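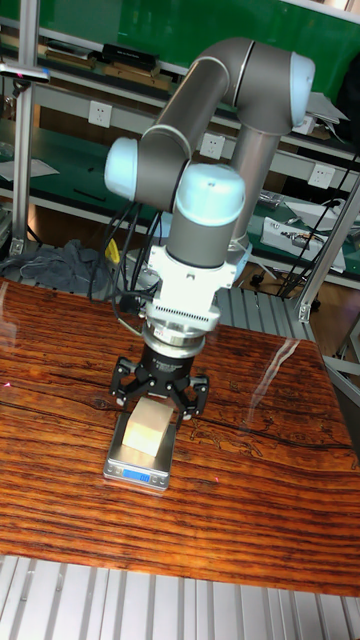
Ladan Talebi wrote in to ask why her grasp planner keeps timing out after she moved to the new Mellumus release, and we've had enough notes like hers that it seemed kind to put the answer first.

Why does planning time out?
The default limit went down to 8 seconds in May, and a three-finger hand with a tight collision margin can easily want more. Try 16 in the planner settings, and do restart the node afterward (we forget too!).

Can I read a scale from my script?
Yes, happily, as long as it has a serial port. Subscribe to the weight topic and wait for 12 steady readings before you trust the number.

Does it work with Choo drivers?
Version 7 and up, yes. Older ones load fine but ignore the stop command, so please upgrade first.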